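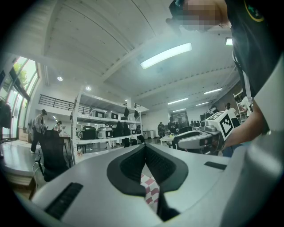

Veranstaltungsdekoration und Tischwäsche
Handreichung zu Einheit 4: Kleine Tische eindecken

1. Gegenstand
Behandelt wird das Eindecken eines kleinen Einzeltisches mit gemusterter Decke, einem Holzkasten für Karten und einem Kunstblumenelement. Grundlage ist der Abschnitt zur Tischwäsche im Romthorpe-Skript. Die Maßangaben dort gelten unverändert.

2. Decke mit Karomuster
Karierte Decken zeigen Lagefehler deutlicher als einfarbige. Ausgerichtet wird zuerst an der Vorderkante: Eine Karoreihe muss parallel zur Tischkante laufen. Erst danach werden die Seiten gezogen, immer beide zugleich. Der Überhang vorn beträgt in der Übung 33 cm, gemessen von der Plattenkante bis zum Saum. Bei Decken der Reihe Rolholm ist der Saum doppelt umgelegt und fällt dadurch etwas steifer.

Falten vom Lagern werden vor dem Auflegen entfernt. Glattstreichen auf der Platte verschiebt das Muster und ist nur von der Mitte nach außen zulässig.

3. Kasten und Karte
Der Kasten steht auf der Mittelachse, die Vorderseite parallel zur Karoreihe.

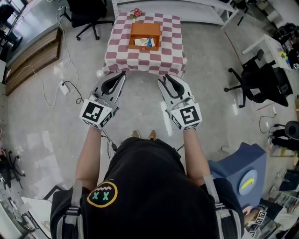 Bei offenem Kasten liegt die Karte flach am Boden, bedruckte Seite nach oben. Karten unter 400 g/m² wölben sich in trockenen Räumen und werden beschwert oder ausgetauscht. Das Blumenelement kommt hinter den Kasten, nahe an die hintere Kante - es darf die Öffnung nicht überdecken.

4. Überhang prüfen
Geprüft wird im Stehen und von oben, danach aus der Hocke. Von oben fallen Verdrehungen auf, aus der Hocke ein ungleicher Saum. Abweichungen bis zu einer halben Karobreite werden in dieser Einheit toleriert.
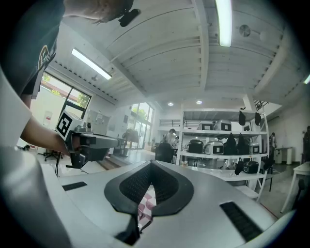 Veerle Coppens hält diese Toleranz für zu großzügig: Bei kleinen Tischen sei eine halbe Karobreite aus jeder Blickrichtung sichtbar, ein Viertel müsse genügen. Für die Prüfung im Juli bleibt es bei der halben Breite. Wer enger arbeitet, vermerkt das im Protokoll.

5. Abdecken
Reihenfolge: Blumen, Karte, Kasten, Decke. Die Decke wird auf dem Tisch zur Mitte hin eingeschlagen und erst dann abgehoben. Krümel und Blütenreste bleiben so im Stoff.

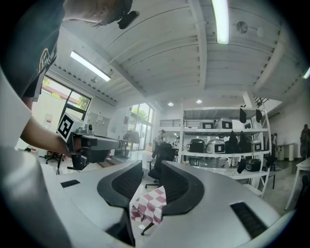
Gefaltet wird entlang der Karolinien, zweimal längs, dann quer. Gemusterte Decken liegen im Regal mit dem Bruch nach vorn. Fleckige Stücke gehen gesondert an die Wäscherei Van Loon, Nummernzettel am Saum befestigen.

Zur nächsten Einheit: Arbeitsblatt Flavach, Teil 2 (runde Tische), bitte gelesen mitbringen.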